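Chapter 2
Small Kitchens, Daily Work
Siebe Leemans

Start with the counter. Most of the work in a home kitchen happens within reach of it - pouring, rinsing, setting things down. Chapter 1 dealt with storage. Now use.
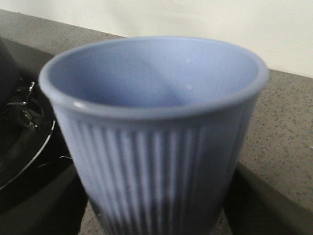
Cups get handled more than anything else in the kitchen. Shape matters, so does the wall. Ribs running straight down the outside, as on the blue cup, give the fingers something to hold, and a thick rounded lip is easy to wipe. Taper helps with stacking. More on grip in the Grirkell excercises, page 158.

Next, heat. Two questions before you cook: which burner, which lid? Small pot, small burner. Lid on for simmering. Handles turned in. Soler's notes on pan supports come later in teh chapter.
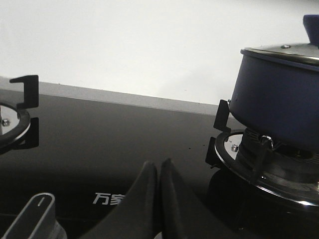
Fig. 2.2 Dark blue pot with steel lid, on a gas burner set in black glass.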